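Ticket: wrist view too dark, reach policy stalls
Project: Dralell (sim)
Opened by: Gladys Biwott
Assigned to: Rohani Lumenta
Opened: 2025-03-01
Status: open, workaround in place

Gladys Biwott
The policy trained on the Parnby scenes stalls in the Asitz room set. The arm moves in, the fingers stay open, and then the action output drops to near zero until the episode times out. 12 of 14 episodes ended that way. The same checkpoint is fine on the Parnby rooms. Nothing in the log except the timeout.

Rohani Lumenta
Same checkpoint hash on both runs? And did you replay with the recorded actions or only with the policy?

Gladys Biwott
Same hash. Recorded actions replay fine, so I don't think it's the controller.

Rohani Lumenta
Tried so far:
Raised the episode limit by 100 steps. No change.
Swapped the wrist view for the overhead view only. It moves again but misses the target.
Turned off image normalization. Worse.
Checked the camera mount transform against Parnby. Identical.

Then I dumped wrist frames from the stalled episodes. Most of the pixels are close to black. The encoder gets the fingers and very little else — the features barely change from one step to the next. Sample attached.
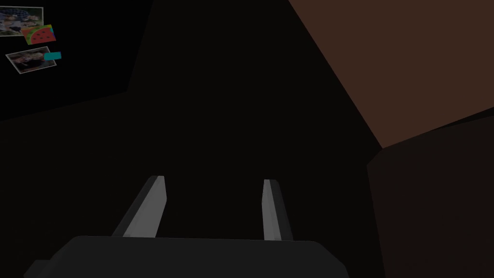 Wrist view, Asitz room set. Fingers open, center dark, pinned photos and watermelon card at upper left.

Gladys Biwott
The pinned items do render, so textures are loading. Could be the light settings for the set. Marín exported those, I'll ask for the source values.

Rohani Lumenta
Added a fill light to the set and reran the 14 episodes with the same seeds. Stalls went from 12 to 2. I don't want to report that as the method result, though — it changes the test scenes. Next step is to retrain with brightness randomization on the wrist view and test on the original lighting. Keeping this open until that run is done.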